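Build the Gripper Last

Most people who start a robot project in a shared shop begin with the hand. I did too, and it cost me a winter. My view now is that the hand should be the last part anyone designs, and that the first thing to settle is what the machine is supposed to hold.

The build I'm talking about is called Sultum. It is a pair of gray grippers and the arm that will someday carry one of them. I work on it at Jelgate, a shared workshop that charges me 43 dollars a month for a shelf and a key. The parts so far have cost 229 dollars, and a good share of that is in a box of fingers I no longer use.

Those fingers were made for cubes. I had a set of plastic blocks, and I tuned the grip until it picked them up every time. Then I tried a jar, then a bottle, and both slid out. A cube has flat sides and forgives a bad approach. A bottle narrows toward the top, its surface changes from one band to the next, and its weight sits low. I had spent seven weeks solving a problem that doesn't come up in a kitchen.

So I changed the order of work. I put the object on the bench first and made the tool fit it. The soft black collar came out of that. It is an oval of rubber with a notch in the front rim and another in the back, and the notches are there so the rim can give when something wide goes in. I got the shape wrong two times before I got one I would keep.
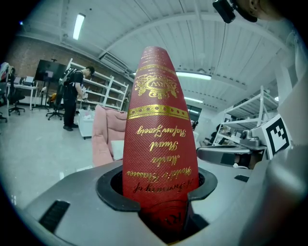

A tall red piece with gold foil lettering, seated base down in the rubber collar. The second gripper, with its marker, is behind it on the right.

There is a fair argument against working this way. If you design around one object, you get a tool that is good at one object. Bravo, the other gripper project at the shop, took the general route with two flat pads and a strong motor, and it will pick up more kinds of things than mine. I don't dispute that. It also crushes paper cups, and every fix so far has been in the software, where it is slow to test and hard to explain to the next person.

I would rather have a short list of things the hand does well and know why each one works. A household doesn't have an endless number of shapes. It has bottles, cups, boxes, cloth, and handles. Five kinds of grip, worked out one at a time, would cover most of a day.

The same goes for kits. I looked hard at the Isturar kit before I started, and it is a decent piece of work, but it comes with a finished hand and a bag of foam blocks to practice on. Buyers learn to pick up foam blocks. I'd sell it with no hand at all and a page telling people to go look in their own cupboards.

I still have no good answer for cloth. The collar is useless for it and the long curved fingers only push it around. That is the job for March, and I've started by bringing in a dish towel.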